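Home | Forums | Kitchen & Table | New Posts | Log In

Melamine or stoneware for everyday?

delia_dobre: Our stoneware is down to two bowls. Thinking of going all plastic for weekday meals. Anyone regret it?

jovitab: I switched in August. Light, stacks well. It does stain if you leave tomato sauce overnight.

cosmin_a: I'd stay with stoneware. Plastic can't go in the microwave and you'll forget.

jovitab: Some can. Check the bottom for the mark.

cosmin_a: The mark wears off. My Droltberg plates are 21 years old and fine.

smaranda9: Depends on your floor — ours is tile, so stoneware lasts a week. I'd go with pale colors, they hide scratches better.
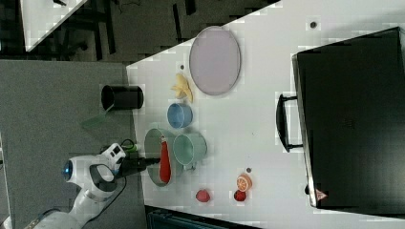

Green bowl, red spoon, mint mug and light blue cup.

delia_dobre: I like the mint. Might keep the two bowls for soup and buy the rest pale.

cosmin_a: Soup is half of dinner here, so you'd need more than two.

Related threads
Gorberg mugs: handle size
Getting tea stains out of cups
Best drying rack for a small sink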